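4. Tray clearing task (sim set-up)

Applies to the Emel two-arm bench, build 27 and up. Older builds: see Hanyu Tang's notes, different joint names.

4.1 Load the bench. File > Tasks > Clear Tray. Wait for both arms to report ready.

4.2 Set the step limit to 172. Do not go lower. Slow grasps time out and get logged as fails.

4.3 Pick the start pose. "Wide" for first runs, "close" only once wide is passing.

4.4 Press Reset, check the view, then Run.

NOTE: Reset twice if you changed the object list. First reset sometimes keeps teh old one.

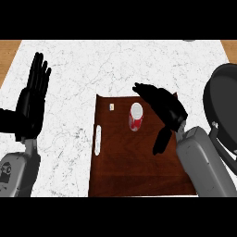

Scoring is per object, no partial credit. Lifted and let go too early = fail. Tipped over = fail, even if it gets picked up after. Start with the soda can, upright on the tray and already close to the right hand, so set Active Hand to "right" and leave the left one parked over the marble. Do the small block and the long white piece as seperate runs. Don't mix results in one file.

4.5 Run 30 episodes per object. Save as CSV to the Steltholm folder.

4.6 Repeat with Shuffle on.

CAUTION: Never send a sim policy straight to the real arms. Speed cap first, then e-stop check, then someone standing there.

What a pass means: it can pick up that thing, from that tray. Not "it can clear a table". Full kitchen cleanup still fails most of the time on our side, wet dishes and stacked plates worst. Don't promise customers chores on the strength of this task.

Error 153: hand joint out of range. Reload the task, go back to 4.3.

Next: section 5, stacked plates (draft, ready Thursday).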